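Endlich wieder Sauerteig!

Seit Februar steht bei mir wieder ein Glas im Kühlschrank, das blubbert, und ich bin so froh darüber, dass ich es jedem erzähle, der nicht schnell genug wegläuft. Den alten Ansatz hatte ich beim Umzug verloren (Deckel auf, Karton gekippt, reden wir nicht drüber). Danach gab es zwei Jahre lang gekauftes Brot, und manches davon war gut, aber mir hat das Kneten gefehlt, das Warten, der Geruch am Samstag früh, wenn der Rest der Wohnung noch schläft.

Der neue Ansatz ist ein Geschenk von Tatsuya Arai, mit dem ich früher im Chor gesungen habe. Er füttert ihn mit Roggen, Type 1150, und hat mir ein kleines Schraubglas davon abgegeben, dazu einen Zettel mit genau einem Satz: »Nicht verhungern lassen.« Getauft ist er inzwischen auch, er heißt Kurek. Fragt nicht, der Name war einfach da.
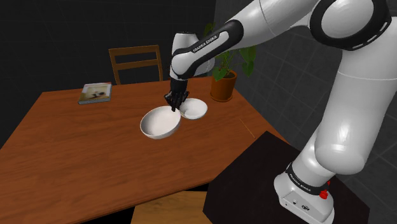

Beim Mehl probiere ich gerade viel herum. Die Plendard-Mühle zwei Dörfer weiter verkauft ein Roggenvollkornmehl, das so kräftig riecht, dass ich beim Öffnen der Tüte jedes Mal kurz innehalte. Pur wird mir das Brot damit zu schwer, aber zu einem Drittel untergemischt – herrlich! Die Krume bleibt saftig, und am dritten Tag schmeckt es fast noch besser als am ersten. Mit Dinkel bin ich dagegen bisher nicht warm geworden. Der Teig fühlt sich wunderbar an, seidig und weich, und dann läuft er mir aus dem Gärkorb direkt in die Breite. Vielleicht knete ich zu lange, vielleicht nehme ich zu viel Wasser. Wer da einen Trick kennt: bitte in die Kommentare!

Mein Alltagsbrot geht zurzeit so: Abends setze ich den Sauerteig an, über Nacht darf er bei Zimmertemperatur stehen. Am Morgen kommen das restliche Mehl, Wasser und Salz dazu, dann wird gerührt, bis alles zusammenhängt, und nach 15 Minuten Pause noch einmal kurz durchgearbeitet. Mehr mache ich wirklich nicht. Früher habe ich gedehnt und gefaltet wie eine Besessene, mit Wecker und Tabelle, und bei einem Roggenmischbrot schmecke ich ehrlich gesagt keinen Unterschied.

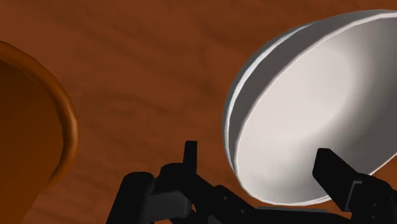
Gebacken wird im Gusstopf, erst mit Deckel, dann ohne. Den letzten Laib habe ich aus reiner Neugier vor und nach dem Backen gewogen, und da waren 462 Gramm Mehl drin, krumme Zahl, weil die Tüte leer war. Wurde trotzdem eines der besten bisher! Die Kruste hat beim Abkühlen geknistert, und ich stand mit dem Ohr darüber und habe gegrinst.

Was mich noch beschäftigt, sind die Reste vom Auffrischen. Wegwerfen mag ich sie nicht, also sammle ich sie und backe daraus Knäckebrot mit Leinsamen, Sesam und grobem Salz. Ganz dünn ausstreichen, nach zehn Minuten im Ofen in Stücke schneiden und dann fertig backen, bis es richtig trocken ist. Das hält sich wochenlang, theoretisch jedenfalls – bei uns war die Dose nach drei Tagen leer. Als Nächstes will ich eine Variante mit Kümmel versuchen, und das Rezept schreibe ich dann ordentlich auf, mit Mengen und allem.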